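Stitch practice: loops sliding shut before the knot is down

Skasolent
11 November 2022

I am working through the basic stitching tasks on the console and keep having trouble at the same stage. The first throw goes down, then the thread springs up into a wide loop and the throw slackens before I can add the second. Braided thread, cut to around 19 cm. Is it the length, the grip or the order of movements?

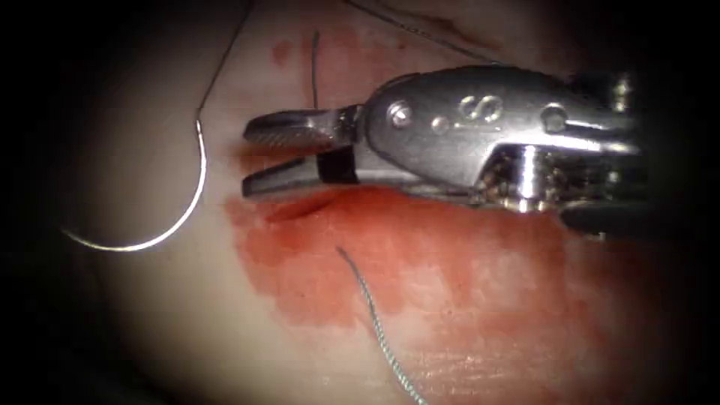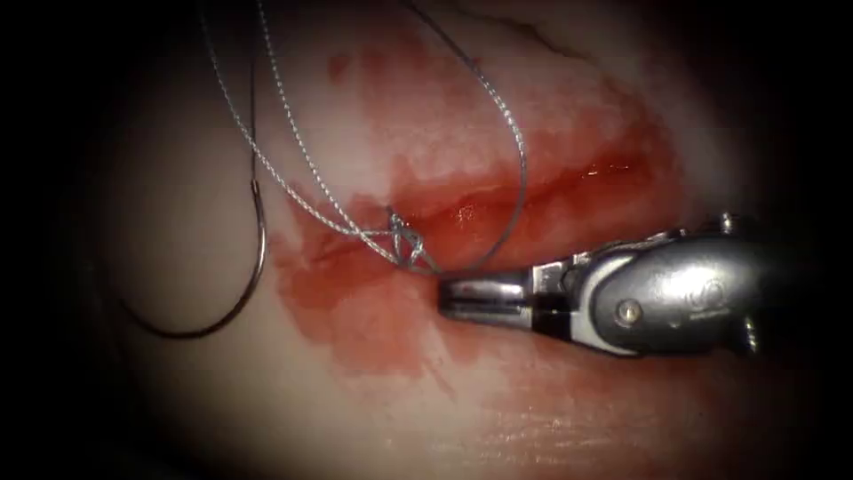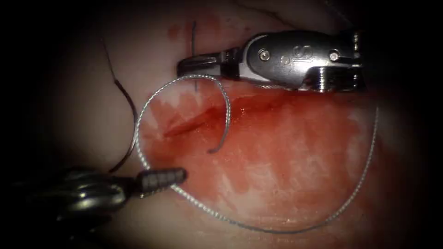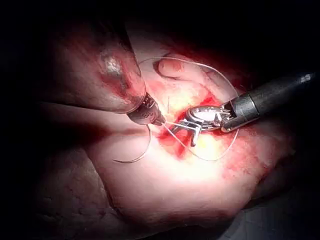 2 replies

Ernthorpe

Length first. Nineteen is long for a single knot, and the spare thread has to lie somewhere. Cut it shorter and leave a short tail, just enough to grasp.

Then the first throw. Make it a double wrap and pull the ends in opposite directions, level with the tissue. Pulling upwards lifts the throw off the cut edges. Keep light tension on one end while you form the second throw — letting go of both is the usual cause of slack. You have no feel for tension through the console, so watch the thread and the tissue edge instead. Do not close the serrated jaws hard on any thread that will stay in the knot, as they fray the braid.

Bouvier

Same trouble here in June. More practice, mainly. I did 80 knots before it held every time.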